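歯科衛生士・歯科助手 募集(経験不問、ただし朝に弱い方は要相談)

Drurnville歯科クリニックでは、診療補助と滅菌業務を担当してくださる方を2名募集しています。ユニットは増えましたが、人手は増えませんでした。院長の計算ミスです。

仕事内容
診療の準備と片付け、印象採得の補助、器具の洗浄・滅菌、在庫管理。衛生士の方にはスケーリングとメンテナンスもお願いします。在庫棚の品目は877あり、うちいくつかは何に使うのか院長も忘れています。覚えなくて結構です。棚にラベルが貼ってあります。

研修
入職後の12週間は先輩がつきます。前半は滅菌室と見学が中心、後半から診療室に入ります。予約管理ソフトGralicoの操作も期間中に覚えていただきます。動作は遅めですが、待っている間に深呼吸ができると一部で好評です。
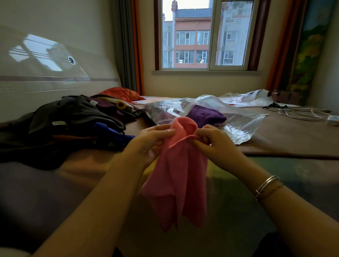
ピンクの布を両手で広げて。家のことと両立したい方の時短勤務も歓迎します。

勤務時間
8時45分から18時まで。昼休みはきちんとあります。時短勤務は16時まで。分院のBududar診療所へ応援をお願いする日があり、交通費は全額支給、坂道手当はありません(坂はあります)。

待遇
社会保険完備、昇給年1回、賞与年2回。制服貸与。色は選べますが、紺か、少し薄い紺です。親知らずの抜歯は職員割引の対象です。今のところ利用者はいません。

応募方法
履歴書と、200字以内の志望動機を郵送または受付までお持ちください。「笑顔の絶えない職場に惹かれました」という一文は、こちらも書いた覚えがないので省いていただいて構いません。書類到着後、面接と半日の見学をご案内します。見学の日は動きやすい靴でお越しください。

締切は7月末。採用が決まり次第、受付前の貼り紙をはがします。

Drurnville歯科クリニック 採用担当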